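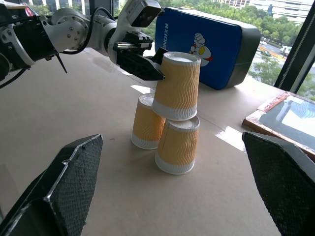

Gosling cell – setup and upkeep FAQ

Who do I ask?
Velimir Georgiev for the arms, Slavica Petek for cameras. Tamás if both are out.

Where does the log live?
Shared drive, Gesau folder. Last full check is entry 607, start yours under it.

Gripper misses the cup on one side only. Broken?
Prob not. Check the wrist camera first, the screws work lose. Nip them up, recalibrate, run the stack again. Still off – swap the finger pads, both sides, never just one.

How do the cups go out?
Upside down, near the middle, where both arms can get at them.
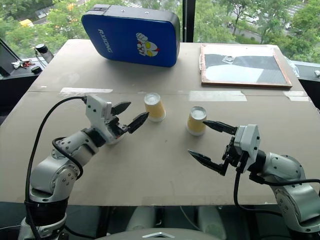
Squashed rims go in the bin. A bent cup looks like a calibration fault and you'll lose a morning to it.

Cable snags when the arm folds?
Loop too tight. Power off, pull some slack through, refit the plug at the gripper housing. Move it by hand, full reach, before powering up.

How often do pads get changed?
Every 80 runs. Sooner if the grip texture has gone shiny.

Error 1386 at start up?
Arm wasn't parked. Park, wait 7 seconds, restart. Twice in a row, stop and ring Velimir.

Cardboard lifting at the seam?
Retape it, press flat. Dont move the sheet – the table zero is taken off it.

Can I run it in bright sun?
Yes, but redo the exposure first. Afternoons are worst.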